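Tópico: dobrar t-shirts brancas sem ficarem vincadas ao meio??
Fórum Casa e Roupa > Arrumação

marta_fandov
Malta ajuda rápida. Tenho 6 t-shirts brancas de algodão pra levar na mala segunda e fico sempre com uma risca no meio do peito. Dobro na secretária do quarto porque a cama é mole demais. Alguém tem método? Não quero passar a ferro no hotel.

zecasdobra
enrolar. sempre. dobrar é pra lençóis

Kerslake77
Discordo do zecas. Enrolada fica com mil ruguinhas em vez de uma risca, e a barra da manga sai torcida. Dobra em três no sentido do comprimento, mangas pra dentro, depois ao meio uma vez só. E não carregar com a mão!! a risca vem daí

zecasdobra
fiz 2 semanas de viagem só com roupa enrolada e ninguem se queixou

Kerslake77
Também ninguém te ia dizer lol

marta_fandov
Ok tentei em três. Melhor mas perco-me nas mangas, fica tudo torto e acabo com um bico em cima. Alguma mais fácil?

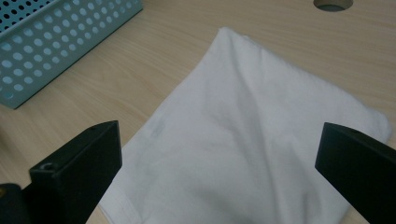
A dobra em três pede que a t-shirt comece esticada, costura lateral com costura lateral, senão anda tudo de lado. Foi o que me falhou na primeira vez. O vinco na diagonal, do bico quase até abaixo, é o que me chateia – alisar por cima não chega, mais vale abrir e recomeçar. E já agora, a mancha azul clarinha do lado esquerdo, alguém sabe o que tira isso? Nem sei se é tinta ou estampado a notar-se do outro lado.

Man-lok Wei
Marta vira do avesso e vê. Se for estampado está resolvido. Se for nódoa, sabão e água fria antes de ir pra máquina, nada de água quente.

nurkex_lda
Percarbonato. Uma colher de sopa, deixar umas horas. Em algodão branco nunca me deu problemas

Man-lok Wei
Isso depende da nódoa – tinta de caneta com percarbonato não me saiu, tive de ir com álcool. Testa na bainha primeiro

nurkex_lda
A mim saiu. Canetas diferentes se calhar

Ya-wen Man
Voltando à dobra: eu uso um cartão do tamanho de uma revista. Pões a t-shirt de costas pra cima, cartão ao centro logo abaixo da gola, dobras os lados por cima do cartão, tiras o cartao, dobras de baixo pra cima. Ficam todas iguais. O meu é a tampa de uma caixa de resmas de 500 folhas, cortada à tesoura, dura há anos.

zecasdobra
cartão pra dobrar t-shirts, ao que chegámos

Ya-wen Man
Funciona, zecas. Experimenta antes de gozar

Kerslake77
O cartão é bom sim senhora. Só acho que pra mala fica largo, na minha pequena tive de cortar uns 2 dedos. Mede a mala primeiro

marta_fandov
Obrigada a todos!! Vou virar do avesso logo à noite e ver o que é o azul. Cartão já tenho, era de uma encomenda da Stanholm. As brancas vão por cima dos jeans ou por baixo?

Ya-wen Man
Por cima, jeans no fundo

zecasdobra
por cima. nisso concordo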